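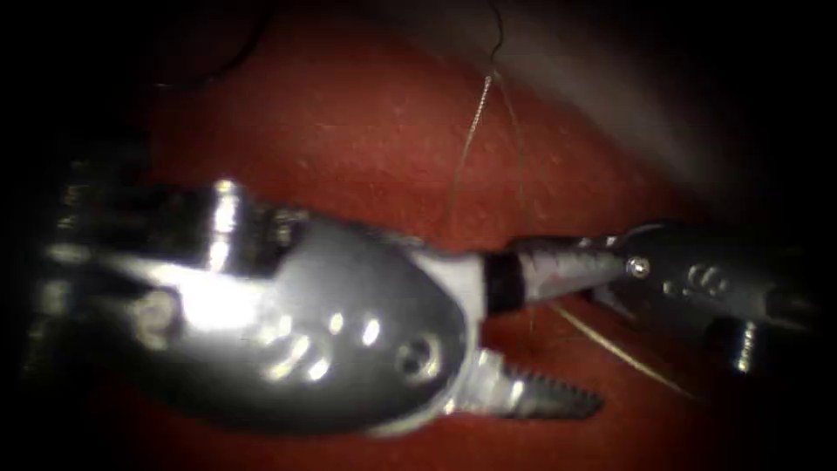

11/06/2025 - Lentils, second attempt

Made the Varetti red lentil soup again tonight. The card swears it takes 20 minutes. It took me 20 minutes just to get the onions soft, and I don't believe anyone who says they brown faster than that. I used the Doucette pot, the heavy one, and it still caught on the bottom.

The card wants 300 grams of lentils and 1400 ml of stock. Last time that gave me paste. I held back a handful of lentils and it came out closer to soup, though I'm not ready to call it good. Cumin was fine. The lemon at the end did more than the cumin. 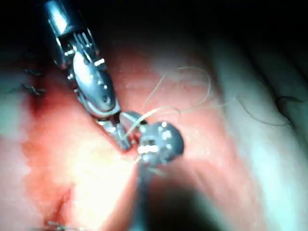 The stuffed chicken breast for Saturday is another matter. Everyone online says toothpicks will hold it shut, and in August I lost half the spinach into the pan believing them. Kitchen string, then, and a proper needle. I'd want a thin pale thread with a loop in it like the one by those metal jaws, except mine will be cotton and I'll be doing it with greasy fingers. Still doubtful about the feta. It weeps.

Bought the string at Zamedach, plus 2 lemons and the cheap paprika. The Tindau paprika is supposed to be worth double. I have my doubts.
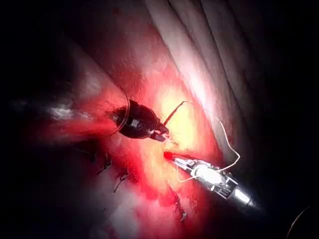
Two instruments at work, close up.

Ate the soup with toast, standing up. Needed salt. The card says "season to taste" as if that were a measurement. 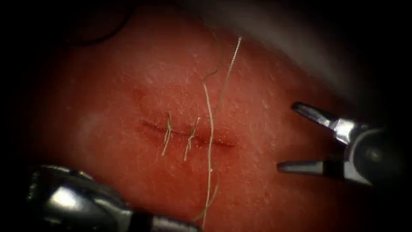

Bread is the last thing to sort out. I've never been convinced that fancy scoring changes the taste of a loaf, so tomorrow's gets one cut across the top and no leaf patterns. Something like that thin, shallow slit, running nearly level and tapering off at the right, only deeper or it will seal right up in the oven. Dough is in the fridge under a plate. It hasn't moved much. Check it before coffee.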